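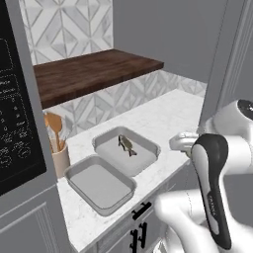 Über uns

Die Nadalus Bauakustik GmbH ist ein Ingenieurbüro für Schallschutz im Hochbau. Gegenstand des Unternehmens sind bauakustische Messungen am fertigen oder teilfertigen Gebäude, die rechnerische Prognose in der Planungsphase sowie die gutachterliche Bewertung vorhandener Konstruktionen. Auftraggeber sind Wohnungsbaugesellschaften, Architekturbüros, Bauträger, Eigentümergemeinschaften und Gerichte. Der Anteil des Wohnungsbaus überwiegt deutlich, hinzu kommen Schulen, Verwaltungsgebäude und kleinere Beherbergungsbetriebe.

Das Büro wurde von Elsa Manninen und Gopinath Kartha gegründet, die zuvor in der Materialprüfung tätig waren. Anlass war die wiederkehrende Beobachtung, dass Bauteile mit guten Laborwerten im eingebauten Zustand deutlich schlechter abschneiden. Die Ursachen liegen meist in den Anschlüssen: durchlaufende Estriche, starr angebundene Vorsatzschalen, Rohrdurchführungen ohne Entkopplung. Mit diesen Punkten beschäftigt sich das Büro bis heute.

Leistungsbereich Messung

Gemessen werden Luftschalldämmung, Trittschallpegel und die Geräusche gebäudetechnischer Anlagen. Für die Luftschallmessung wird im Senderaum ein Rauschsignal über einen Dodekaeder-Lautsprecher abgestrahlt und der Pegel in Sende- und Empfangsraum terzweise erfasst. Die Nachhallzeit des Empfangsraums geht als Korrektur in das Ergebnis ein. Für den Trittschall kommt ein Normhammerwerk zum Einsatz, das an mehreren Positionen auf der Decke aufgestellt wird, bei Rippen- und Balkendecken zusätzlich schräg zur Tragrichtung.

Im Geschosswohnungsbau werden die Räume nach Möglichkeit vor dem Bezug gemessen. Fenster und Türen müssen eingebaut und eingestellt, Bodenbeläge verlegt und Sanitärobjekte angeschlossen sein. Fehlt eine dieser Voraussetzungen, wird die Messung als orientierend gekennzeichnet und im Bericht entsprechend geführt. Die Kennzeichnung lässt sich nachträglich nicht aufheben, auch wenn der Ausbau später wie geplant fertiggestellt wird. In solchen Fällen ist eine Wiederholung erforderlich.

Bisher sind mehr als 300 Objekte in der internen Projektdatenbank Urnska erfasst. Zu jedem Objekt sind Bauteilaufbau, Raumgeometrie, Messpositionen und Terzspektren hinterlegt. Die Datenbank dient der Plausibilitätsprüfung neuer Ergebnisse und wird von Nithin Mathew gepflegt. Auswertungen für Dritte werden nur anonymisiert herausgegeben.

Leistungsbereich Prognose

In der Planungsphase wird die zu erwartende Schalldämmung aus den flankierenden und trennenden Bauteilen berechnet. Das Ergebnis hängt stark von der Qualität der Eingangsdaten ab. Prüfzeugnisse der Hersteller werden deshalb auf Einbausituation, Prüfdatum und flächenbezogene Masse hin gelesen, bevor ein Wert übernommen wird. Bei Mischkonstruktionen - etwa Holzdecken auf gemauerten Wänden - wird ein zusätzlicher Sicherheitsabschlag vereinbart, der im Nachweis offen ausgewiesen ist.

Ein eigener Prüfschritt gilt den Grundrissen. Küchen und Bäder an Wohnungstrennwänden führen häufig zu Beanstandungen, weil Installationen, Oberschränke und Einbaugeräte Körperschall in die Wand einleiten können. Wo sich der Grundriss nicht mehr ändern lässt, werden Vorwandinstallationen, elastische Auflager und eine Trennung der Arbeitsplatte von der Wand vorgeschlagen. Die Ausführung wird auf Wunsch während der Bauzeit kontrolliert, da die betreffenden Fugen nach der Fertigstellung kaum noch zugänglich sind.
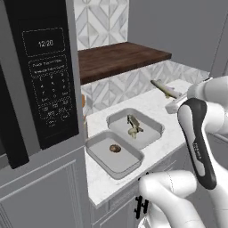 Leistungsbereich Gutachten

Gutachten werden überwiegend im Bestand erstellt. Maßgeblich ist dabei der Zeitpunkt der Errichtung oder der letzten wesentlichen Änderung, nach dem sich die anzuwendenden Anforderungen richten. Das Büro trennt in allen Gutachten zwischen Messergebnis, technischer Bewertung und den Fragen, die einer rechtlichen Würdigung bedürfen. Letztere werden benannt, aber nicht beantwortet.

Bhavana Warrier leitet diesen Bereich. Sie führt Ortstermine grundsätzlich gemeinsam mit einer zweiten Fachkraft durch, sodass Sende- und Empfangsraum gleichzeitig besetzt sind. Störgeräusche aus dem Treppenhaus oder von der Straße werden protokolliert und betroffene Einzelmessungen verworfen.

Messtechnik und Qualitätssicherung

Die Schallpegelmesser entsprechen der Genauigkeitsklasse 1. Mikrofone und Kalibratoren werden in festen Abständen extern überprüft, das Hammerwerk zusätzlich auf Fallhöhe und Schlagfolge. Vor und nach jeder Messreihe erfolgt eine akustische Kontrolle der gesamten Messkette. Weicht der zweite Wert unzulässig vom ersten ab, wird die Reihe vollständig wiederholt.

Berichte durchlaufen eine interne Gegenprüfung durch eine Person, die an der Messung nicht beteiligt war. Rohdaten werden zusammen mit dem Bericht archiviert und können vom Auftraggeber angefordert werden. Die Auswertesoftware Wondov ist eine Eigenentwicklung, deren Rechengänge anhand veröffentlichter Beispieldatensätze überprüft werden. Änderungen am Programm werden mit Versionsnummer im Bericht vermerkt.

Mitarbeiter und Standort

Das Büro beschäftigt 9 Personen in Ingenieurwesen, Messtechnik und Verwaltung. Die kaufmännische Leitung liegt bei Emlyn Beddoe. Er ist auch Ansprechpartner für Rahmenverträge und Terminanfragen. Die Geschäftsräume befinden sich im Ramasamy-Haus, Raum 701, mit eigenem Gerätelager im Untergeschoss. Anlieferungen von Prüfmustern sind nur nach Anmeldung möglich.

Im August werden wegen der Gerätekalibrierung keine Trittschallmessungen angeboten. Luftschallmessungen und Beratungstermine finden in diesem Monat mit eingeschränkter Besetzung statt.

Stand der Angaben: 11.07.2026

Weitere Beiträge

Trittschall bei nachträglich verlegten Hartbelägen
Checkliste zur Vorbereitung einer Abnahmemessung
Randdämmstreifen: häufige Ausführungsfehler
Urnska: Aufbau der Projektdatenbank
Wohnungseingangstüren und Bodendichtungen im Bestand
Stellenangebot: Messtechniker (m/w/d) Bauakustik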